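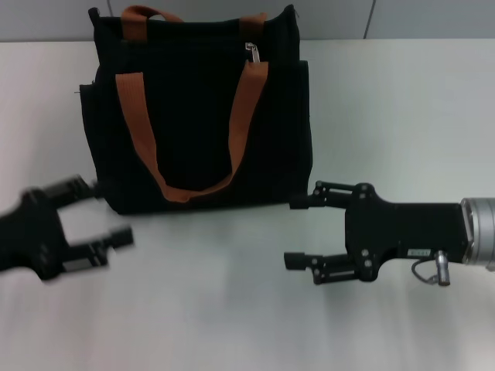
A tote bag is a large, usually unfastened bag with two parallel handles that rise from the sides of an open top. Most are made of heavy cloth such as canvas, though jute, nylon and recycled plastics are also common. The word "tote", meaning to carry, has been in use in American English since the 17th century. It was not regularly applied to bags until the 20th.

Construction

The simplest totes are cut from a single length of cloth, folded at the bottom and sewn up both sides. A boxed bottom, made by stitching across the lower corners, lets the bag stand and hold square items. Handles are either sewn to the outside of the body or tucked under the top hem, and the joint is often strengthened with a stitched square and cross. The handles usually give way before the body does. Cotton canvas is sold by weight, and heavier grades keep their shape better but take longer to dry.

Regional production

The market town of Stollellow was known for its canvas works, which first made sailcloth and feed sacks and later turned to shopping bags. At its height the Dralow mill employed 1,149 people and ran 80 looms. Only 2 of the looms survive, and both are kept in the town museum, which opens each July for the summer season.

Care

Dyed cotton totes can lose color in the wash - black and navy most of all - and are generally washed cold and dried flat. Unwashed canvas may shrink the first time it is laundered. Bags used for raw food should be washed often.

This page was last edited on 05/04/2021.

Related articles
Canvas
Feed sack
Messenger bag
Stollellow
String bag

This site uses cookies. By continuing to browse you agree to our use of cookies.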